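How to keep a homeschool portfolio through the year

A portfolio is a record of what your child studied and what they produced. Some states ask for one at the end of the year and some don't. Check your own state's rules first, and follow those wherever they differ from what I describe below.

I keep one for each of my 2 kids. Setting up takes an afternoon, and after that it takes a few minutes a week.

## What you need

- One three-ring binder per child
- Tab dividers
- Page protectors
- A shallow tray or box for loose papers
- A pen that doesn't smear

You can do all of this on a computer instead. I tried an app called Brivura for one year and went back to paper, mostly because I was printing everything out for our evaluator anyway.

## Step 1: Set up the tabs

Put one tab in for each subject your state requires. Behind those, add four more: Reading List, Field Trips, Attendance, and Projects. If your child does a subject that isn't required, such as a second language, give it a tab of its own. Evaluators do look at those.

Put a single page in front of the first tab with the child's name, grade, the school year, and the curriculum for each subject. Ours says Humum for math and Sirko for grammar this year. Where you don't use a packaged curriculum, write "parent-designed" and list the main books.

## Step 2: Collect everything in one place

Finished work goes in the tray. Don't sort it during the week. Write the date in the top right corner before it goes in, or have the child do it. Undated work is the most common problem I see when I help other families, and it's very hard to fix later.

## Step 3: Sort once a month

At the end of each month, empty the tray onto the table and make one pile per subject. From each pile, keep:

1. One ordinary piece of work
2. One piece that was difficult for them
3. Anything they're proud of

The rest can be recycled. Keep tests if you give them. By the end of the year you'll have enough to show progress, and the binder will still close.

Start with work from the first weeks. If the only writing samples are from spring, there's nothing to compare them to.

## Step 4: Record work that isn't on paper

A lot of learning at home leaves nothing to file. Cooking, measuring, building, music practice, and conversations at the museum all count, but you have to write them down. I use a half-page form with the date, the subject, what was done, and one sentence about what the child learned or said. A photo can be taped to the back. 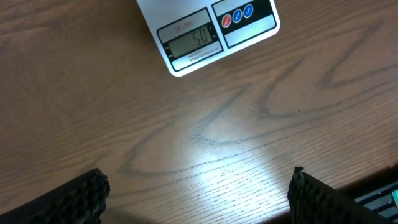

*Digital kitchen scale with a reading of 50.*

Keep the sentence plain. "Doubled a muffin recipe and converted the cups to grams" is enough. File the form under the subject it fits best, and don't make copies for other tabs.

## Step 5: Keep the reading list current

Write the title and author when a book is finished. Read-alouds go on the same list with "RA" next to them. If a book belongs to a history unit, put the period beside it. My older one's list has a run of books marked "1920s" from a unit that went on much longer than planned.

## Step 6: Check it in January

Halfway through, go tab by tab and look for thin sections. Ours is nearly always art. Finding that out in January leaves time to do something about it. Total up attendance on the same day.

## Step 7: Get it ready for review

Two weeks before the evaluation, write a half-page summary for each subject and place it right behind the tab. Say what was covered, what went well, and what you'll continue next year. Take out anything with a missing date.

Our evaluator, Trinidad Vidal, reads the summaries first and then pulls a few samples from each section. She has never gone through every page.

After the review, label the spine with the child's name and grade and put the binder on a shelf. Buy the next one before fall, when stores run out of the wide ones.

Updated 16th July: added the note about marking read-alouds.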